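Ticket: Conical tubes tilting in the fingers during rack insertion
Component: end effector / rack cell, left bench
Priority: normal
Status: open, waiting on new finger pads
Tags: gripper, insertion, wrist camera, pads

Problem

The Brindier gripper replaced the Clinham unit in June. With the Clinham fingers, conical tubes went into the rack without a search move. With the Brindier fingers on the same waypoints, the tube rotates in the grasp between pick and approach and comes down on the plate next to the hole. Capped small tubes are not affected to the same degree.

The fault is intermittent. In the first batch we logged 292 insertion attempts and 9 of them stopped on the force limit. All 9 were conicals. No small tube tripped the limit.

Setup

Arm: unchanged
Controller: Skeltska, stock motion profile
Gripper: Brindier parallel, factory fingers
Cameras: fixed bench view plus wrist view
Rack: orange, two-tier, mixed hole sizes
Settle time after close: 200 ms

Log

09:10 Reran the pick with the old Clinham waypoints. Tube tilts before the arm reaches the rack. Tilt is visible in the fixed view. The wrist view is of little use at this range, as the fingertips are out of focus.

09:40 Checked tool center point. Offset was still the Clinham value. Corrected it and repeated. Tip lands closer to the hole but the tilt remains. Two separate faults, so the offset is now closed and the tilt stays on this ticket.

10:25 Raised settle time from 200 ms to 1000 ms. No change in tilt. Set back to 200.

11:05 Raised grip force one step. Tilt is reduced on some picks and the same on others. Did not go higher, to avoid marking the tube walls.

11:30 Moved the grasp point up toward the open end. Worse. The long lower part swings more and the tip leads the approach. Moved it down by the same amount from the original point. Better, but the fingers then get too close to the top plate before the tip is seated.

13:15 Swapped the controller to the Wojcik box with the same path and speeds. Same tilt. Controller ruled out, Skeltska put back.

14:00 Put the Clinham fingers on with the adapter plate. Tube stays in line. The adapter adds length and the arm cannot reach the rear row from the current base position, so this is not a fix.

14:50 Tested pick from the table with a small capped tube lying flat. Factory fingers pick it up if the approach is square to the tube. At an angle the tube rolls and the grasp misses.

Assessment

The factory fingers have flat contact faces. A conical held by two flats has a short line of contact and can pivot about it. The Clinham fingers have a V groove, which gives contact at more points along the wall. Force and timing changes do not address this.

Next steps

Order V-groove pads for the Brindier fingers. If lead time is long, print a set and test those first.
Keep the force limit where it is until pads are fitted.
Add a tilt check from the fixed view before descent, abort above threshold.
Repeat the full batch with conicals only.

Attachments
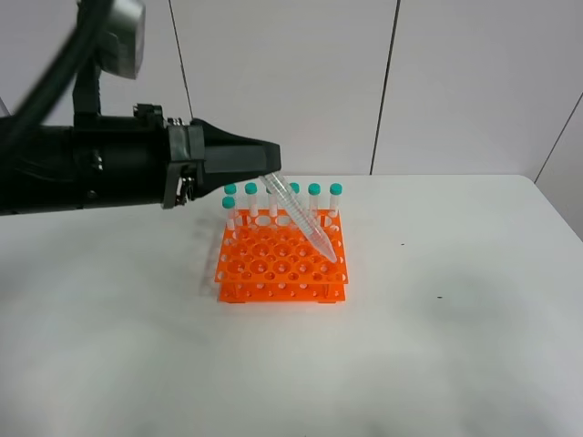
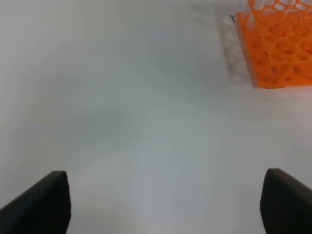
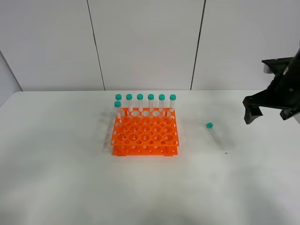 Rack cell, Brindier gripper. First: fixed view, conical over the rack. Second: wrist view, fingers open. Third: fixed view, capped tube on the table to the right of the rack.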